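Tustia Hall, ground floor: room and table notes
Entry date: July 31, 2019
Sheet 22, continued from the entry on table surfaces

Purpose. To record the present condition of the white table and the adjoining seating, and to set out the arrangement to be proposed to Bilyk before the October changeover.

General. The hall is suitable for continued use. The balcony railings and the round ceiling lights require no work under this order. The side area on the right is lit by tube lights and should be treated as a separate zone when lighting levels are measured. Readings taken near the glass wall are not to be combined with readings from that zone, as the reflected light there is considerable.

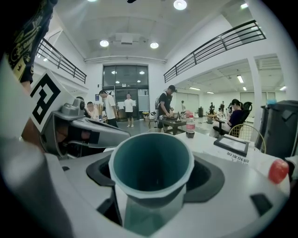 Seating. The wire chair and the black office chair are of different types and should be entered on separate lines of the inventory. Kummont has quoted for replacement office chairs only, under reference 1584. The wire chair is outside that quotation and will be retained. Colleagues are asked not to move it into the walkway leading to the glass door.

Table. The white top shows marks easily and is to be wiped with the Trollo cleaner, diluted as stated in the previous entry. The undiluted product left a dull patch on the test panel after 3 applications. A second panel, treated with the diluted product, has been put aside for comparison and should not be used for anything else.

Drinks. The current rule permits closed bottles on the table. Open cups are to be kept well away from paper and electrical items. It is proposed that this wording be kept, with the addition that cups be returned to the kitchen at the end of each session.
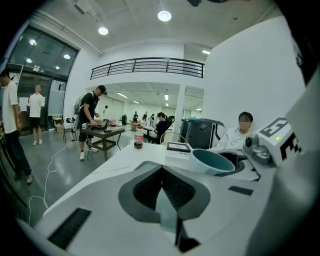 Proposed arrangement. The table is to remain in its present position. A clear space of 2 meters is requested between its far edge and the nearest desk, so that seated staff are not disturbed by people passing. Bilyk to confirm whether the floor sockets allow this.

Outstanding:
Chair dimensions from Kummont.
Light readings, side area.
Second opinion on the Trollo test panels.
Revised wording of the drinks rule, for the Tustia notice board.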